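Doment Knit Hand Sleeve, Black, 5 finger

Made in our shared shop in Fustcombe. In stock, ships after Mon 23 December

Slip-on knit cover for five-finger robot hands. Fits the Liew open build and most home printed hands close to that size. Stretchy, so don't sweat the exact fit too much. One sleeve per pack, left or right, pick at checkout.

Why bother: bare printed fingertips are slick. Watch straps, cord, anything soft or braided slides right off. Knit gives you some drag. Also keeps lint and thread ends out of the joints.
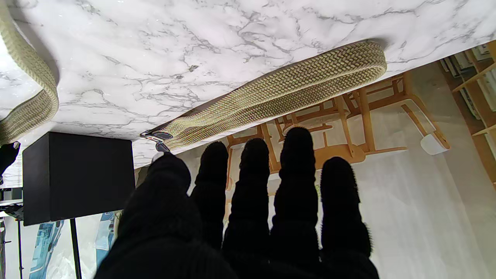
Putting it on: power off first. Fingers straight, thumb last. Pull down past the knuckles and tie off at the wrist. Wrist camera stays uncovered, check the view before you run anything. If your tendons are tight, loosen them a touch or the fingers won't close all the way.

Wear: Ekow Addo ran one on his bench hand for 3000 grasps before a fingertip went thru. Fuzz shows up way before that, it's only cosmetic. Trim it or leave it. Hand wash cold, dry flat, no dryer!!

Not for hot parts. Not cut resistant. Won't work with capacitive tips, the Kadent pads need a different sleeve and we dont have that one yet. Maybe February.

Price: $20 each, pack of 6 on request. Shops ordering 200 or more email Aoi Chiba for a qoute.

Returns ok if unworn. Thumb too loose? Send us the length, tip to base, and we'll knit you another.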